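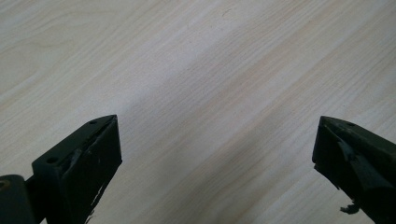

My mother-in-law never trusted a table you could see yourself in. She said so in the shop at Uletti, with the young salesman standing right there, and she said it again in the ute all the way home, while Normunds drove and I sat in the back with the receipt for 120 dollars folded in my lap. So we had bought the pale one, and for the first week she did little but look at it. The grain ran slantwise from where she liked to sit, all those thin wavy lines drifting off to one corner as though somebody had combed them, with a greyish band lying across the middle that she took at first for a smear. She went at that smear with vinegar, then with bicarb, and then with her thumb.

"It's in the wood, Mum," said Normunds.

"Then they should have taken it out," she said, and put the kettle on.

You have to understand that the old table had been in that kitchen for 40 years. It had come with her from Pimau on the back of a fruit truck, and it had a burn at one end from the preserving pan and a wobble that each of us had learned to allow for, so that a visitor could always be picked out by the tea in his saucer. When the leg finally went (it was under a tray of lamingtons, which I'd rather not go into) she wouldn't let us take it to the tip. It lived in the shed under a tarp, and she visited it, I'm fairly sure, when she said she was going out to see about the hose.

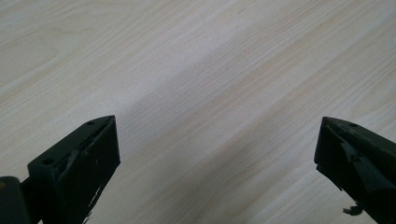 The trouble, once we got down to it, was the washing up. At the old table she had always kept her sponge on a saucer by her elbow, because she wiped as she talked, and a long talk with her left you with a very clean patch of table and damp cuffs. But a saucer on the new one worried her. It would leave a ring, she said. She tried the windowsill, where the sponge dried out like a rusk, and she tried her apron pocket for an afternoon, and then she stopped wiping altogether and sat with her hands in her lap. I hadn't known until then how much of her talk was in the wiping. She went quiet for the better part of June, and the whole house went a bit quiet along with her.

It was Mr Thaler from over the road who fixed it, although he'd be the last to claim any credit. Vinzenz Thaler had been bringing her silverbeet for two winters and had never got further than the back step. That morning it was bucketing down, so I made him come in, and he sat on the edge of the chair with his hat on his knee and ran his palm along the tabletop, following the lines up to where they bent into long soft curves.
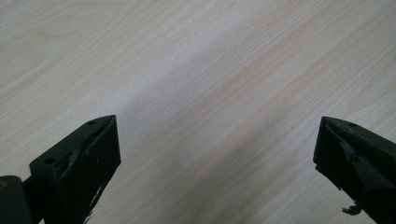
Photo: Svenja Reisinger

"That's like the river at Javari," he said. "From up on the lookout. When the water's low and you can see where it's been."

She didn't answer him straight off. She came round to his side - she never came round to anybody's side - and bent down with her glasses pushed up into her hair, and had a good long look at it.

"It's not a bit like Javari," she said. "Javari has the bridge."

"The bridge would be there," said Mr Thaler, and he set down his teaspoon, very gently, across the grain.

Well, they were at it until lunch. The sugar bowl was the pub, and the lid of the jam was the showground, and there was a fair argument over which side the church was on, during which the silverbeet wilted in the sink and I gave up any idea of getting the ironing done. When he'd gone she picked up the teaspoon, and you could see her looking about for the sponge.

He was back the next morning with something wrapped in a tea towel.

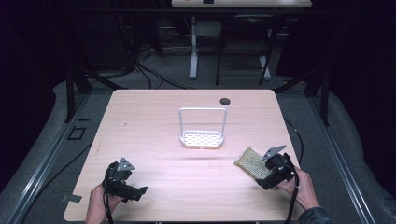
Liesl Lüthi

"It's only a stand for your sponge," he said, and went red to the ears. "It's got the holes in the tray, see, for the drips. And a handle, so you can shift it."

She lifted it by the white wire handle and looked through the holes at the window, and then at him. She tried it near the round hole at the back of the table, and then in the middle, and stood off to judge. Then she went to the cupboard under the sink and got out a new scrubber, one of the gold ones she had been saving for best, and asked him whether he took milk, as if she hadn't been watching him take it the day before.

"Just a drop," said Mr Thaler.

"Sit down, then," she said, already wiping. "Now, where you had that church."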